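FOR IMMEDIATE RELEASE
August 2022

Skistik to Take Back Used Tableware at All 36 Stores

Old plates, bowls and cups of any brand can be dropped off for store credit beginning in November

ULLBY - Skistik, the housewares retailer, said today that it will begin accepting used tableware at all 36 of its stores in November. Customers will be able to bring in plates, bowls, cups and serving pieces they no longer want, no matter where they were bought, and receive credit toward anything in the store except gift cards.

The program follows a two-year trial at the company's Ullby store. During that time customers brought in more than 4,000 pieces. Most were sorted, cleaned and put back on sale in a small secondhand section near the registers. Pieces that could not be resold were sent to recyclers or, in the case of chipped ceramics, crushed and used as fill.

"We started in one store because we did not know what people would bring us," said Brittany McIntyre, director of retail operations at Skistik. "We expected full sets. What we got was mostly odd pieces. Someone has three bowls left out of six and wants to start over, or they have moved in with a partner and now there are two of everything."
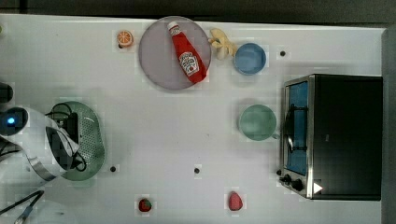

Odd pieces turned out to be easier to sell than the company had planned for. Shoppers at the Ullby store often bought a single plate or bowl to replace one that had broken, and staff began grouping the shelves by size and color instead of by maker. The same layout will be used in the other stores. Each location will set aside one aisle end and a set of low shelves for secondhand goods, with prices marked on removable tags.

How the program works

Customers bring clean items to the service desk during regular store hours. No receipt is needed and no appointment is required for up to 20 pieces. Anyone with a larger load is asked to call the store first so that a cart and a member of staff can be ready.

Items are checked at the desk while the customer waits. Pieces in good condition earn credit according to a printed chart that will be posted at every service desk and on the company's website. Credit is loaded onto a store card and does not expire. Customers who would prefer not to take the credit can have the item accepted without it.

Skistik will accept:

Plates, bowls, cups, mugs and saucers in ceramic, glass, metal, melamine or other hard plastic
Serving platters, pitchers and salad bowls
Children's dishes and toy kitchen sets, including play food, if clean and without small broken parts
Flatware in any quantity, matched or unmatched

Stores will not accept knives with blades longer than a table knife, nonstick pans, small appliances, or anything with an electrical cord. Items with visible cracks can be left for recycling but do not earn credit.

Toy kitchen sets were added halfway through the Ullby trial. Parents kept bringing them in along with children's plates, and the store was at first turning them away. "They were already at the counter with the bag open," McIntyre said. "It made no sense to take the plate and hand back the banana." Play food is now washed and sold by the bag.

Sorting and cleaning

Tableware collected at the stores will travel back to the Ullby distribution center on the same trucks that deliver new stock. Those trucks have until now returned mostly empty - the company estimates that the program will add no extra trips in its first year.

A section of the distribution center is being refitted for the work. It will have two commercial dishwashers, a long inspection bench and racks for drying. Staff will check each piece a second time for hairline cracks and for worn glaze, and will pull anything that should not be used with food. Those pieces may still be sold for other uses, such as saucers for houseplants, and will carry a tag that says so.

The company is hiring for the sorting section now. Openings are posted on the Skistik website and at the front of the Ullby store. Day and evening shifts are available, and training is paid.

Flomska line gets open stock

In a related change, Skistik will begin selling its Flomska dinnerware by the piece. The line has been sold only in boxed sets until now. Beginning in November, dinner plates, side plates, soup bowls, small bowls and mugs will be available one at a time in every store, in all current colors.

Flomska was developed with the design studio Giáp, which has agreed to keep the shapes and sizes unchanged so that pieces bought later will stack with older ones. Discontinued colors will not be made again, but they are expected to show up in the secondhand section from time to time. Store staff can look up whether a color is current or retired by checking the mark on the underside of the piece.

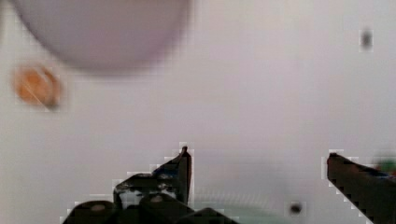
Pale lavender-gray and orange on a white surface.

Prices for single Flomska pieces will be set so that buying a full place setting costs the same as it does in the box. The boxed sets will remain on sale, and customers who have already bought one can return it under the usual terms.

McIntyre said the two changes came out of the same set of customer comments. "People kept asking us for one bowl," she said. "They had a set they liked and one bowl had broken. We had no way to help them other than to sell them another box."

Dates and store information

The take-back program and open-stock sales will start in all stores on the same day in November. The exact date will be announced in stores and by email to customers on the Skistik mailing list. The Ullby store will continue to accept used tableware without interruption between now and then, under the current trial rules, and credit already earned there will carry over in full.

Customers with store cards from the trial do not need to replace them. Cards issued in Ullby will work at every location once the program begins.

About Skistik

Skistik sells tableware, cookware, linens and small storage for the home. It operates 36 stores and an online shop, with its main office and distribution center in Ullby.

Media contact

Brittany McIntyre
Director of Retail Operations, Skistik
Store photos and a copy of the credit chart are available on request.

###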